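Rukora Releases Cinby 5, a Component Library for Mobile App Designers

New version adds 22 screen templates, shared color tokens and a handoff panel for developers

Rukora, a maker of software for interface designers, today released Cinby 5, the newest version of its component library for mobile and tablet apps. The update is available now to all current subscribers at no added cost and can be downloaded from the account page.

Cinby is a set of buttons, form fields, menus, navigation bars and full screens that designers can drop into a project and change to fit their own brand. It works as a plug-in for desktop design programs and also runs in the browser. Version 5 is the first major release since Rukora rebuilt the library's file format last January.

The largest addition is a group of 22 screen templates covering sign-up, checkout, account settings, search results, order history and other screens that most consumer apps need. Each template comes in a phone size and a tablet size. Text layers are linked, so a change to a heading on the phone version carries over to the tablet version unless the designer turns the link off.

Rukora chose the templates after reading through support requests from the past year. Checkout and returns screens were the most requested, followed by settings pages with long lists of switches. The company also heard from many small online shops that wanted product pages with room for large photos and very little text, and several of the new templates were drawn with those shops in mind.

Color and type

Cinby 5 changes how colors are stored. In earlier versions, each component kept its own color values, and a designer who wanted a different blue had to update every component or run a replace command. Colors now live in one shared list of tokens. Changing a token changes every component that uses it, including components inside templates and components that have been copied to another page of the same file.

The same system covers type sizes, corner rounding and spacing. Dark mode is handled with a second column of values in the token list. Files made in Cinby 4 will open in the new version, and a conversion tool will sort existing colors into tokens and flag any that do not match. Rukora recommends saving a copy of older files before converting them — the change can't be reversed once the file has been closed.

A contrast checker is built into the token list. It compares text and background colors as they are edited and marks pairs that may be hard to read at small sizes. The checker can be turned off for a single pair, a page or a whole file.

Handoff with Kpodo

Cinby 5 also works with Kpodo, Rukora's handoff tool for development teams. Designers can send a finished screen to Kpodo from the Cinby menu, where developers can read measurements, copy token names and export icons. Comments left in Kpodo appear in the design file beside the component they refer to.

Kpodo remains a separate product with its own subscription. Customers who have both will see a new panel on the right side of the Cinby window after updating. Customers who use only Cinby will not see the panel and do not need to do anything.

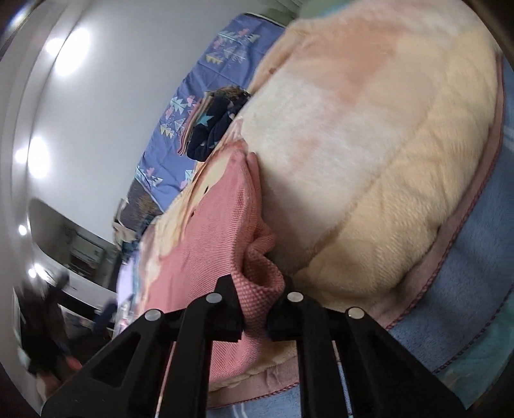

The icon set has grown as well. Cinby 5 includes 2,000 icons in outline and filled styles, all drawn on the same grid. Search has been improved so that common words bring up the right icon even when its file name is different. Typing "trash," "bin" or "delete," for example, will now return the same results.

Early testing

Before the release, Rukora ran a test program with 29 design teams. Most of them were working on shopping, travel or banking apps. Their feedback led to several changes, including a simpler way to swap icons inside a button and a setting that hides unused components from the side menu. One feature, automatic renaming of layers, was taken out after testers found that it caused problems in shared files. It may return as an option in a later update.

Rirkis, a studio that designs apps for independent retailers, took part in the program and has moved its current client work to Cinby 5. The studio used the new product page and checkout templates as the starting point for two shopping apps.

Price and availability

Cinby 5 is sold by subscription, billed monthly or yearly. A single-user plan costs $22 per month. A team plan costs $29 per user per month and adds shared token lists, version history and priority support. Students and teachers can apply for a free single-user plan with a school email address.

Cinby 4 will continue to receive fixes for serious problems, but no new features are planned. Help pages, a conversion guide and a set of short video lessons are posted on the Rukora website.

About Rukora

Rukora makes design and handoff software for people who build mobile apps. Its products include the Cinby component library and the Kpodo handoff tool. Press questions can be sent through the media form on the Rukora website. Product logos and screenshots are available on request.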